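Wie wird die Wäsche in der Waschmaschine sauber?
Wissen für Kinder ab der 2. Klasse

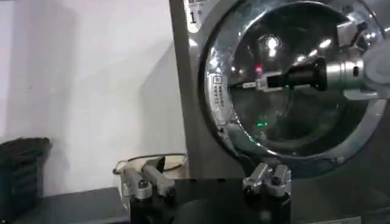 Die Tür mit dem runden Fenster

Viele Waschmaschinen werden von vorn befüllt. Man nennt sie deshalb Frontlader. Durch das runde Glas in der Tür, das Bullauge, kann man in das Innere blicken. Das Glas ist nach innen gewölbt. So bleibt die Wäsche in der Trommel und gerät nicht in den Türspalt.

Manche Geräte tragen auf der Vorderseite eine Nummer. In einem Waschraum, den sich viele Familien teilen, weiß dann jeder, in welcher Maschine die eigenen Sachen liegen.

Was geschieht in der Trommel?

Die Trommel ist ein großer Behälter aus Metall mit vielen kleinen Löchern. Durch diese Löcher fließt Wasser zur Wäsche. Das Waschmittel löst Fett und Schmutz aus den Fasern. Dabei dreht sich die Trommel langsam, hebt die Kleidung an und lässt sie wieder fallen. Anschließend wird mit klarem Wasser gespült.

Zum Schluss folgt das Schleudern. Die Trommel dreht sich nun sehr schnell und drückt das Wasser durch die Löcher nach außen. Die Wäsche ist danach noch feucht und muss trocknen.

Wörter zum Merken

Bullauge: das runde Fenster in der Tür. Auch auf Schiffen gibt es Bullaugen.
Trommel: der drehbare Behälter für die Wäsche.
Flusensieb: Es fängt Fusseln, Knöpfe und kleine Münzen auf.

Sicherheit im Waschraum

Kinder bedienen die Waschmaschine nur gemeinsam mit Erwachsenen. Niemand darf in die Trommel klettern, auch nicht beim Versteckspiel. Das Glas der Tür kann während des Waschens heiß werden. Waschmittel gehört nicht in Kinderhände und wird stets verschlossen aufbewahrt.

Aufgabe für zu Hause

Leert vor dem nächsten Waschtag alle Hosentaschen und sortiert die Kleidung nach hellen und dunklen Farben. Schreibt 5 Dinge auf, die ihr in den Taschen gefunden habt.

Text: Tiruwork Degefa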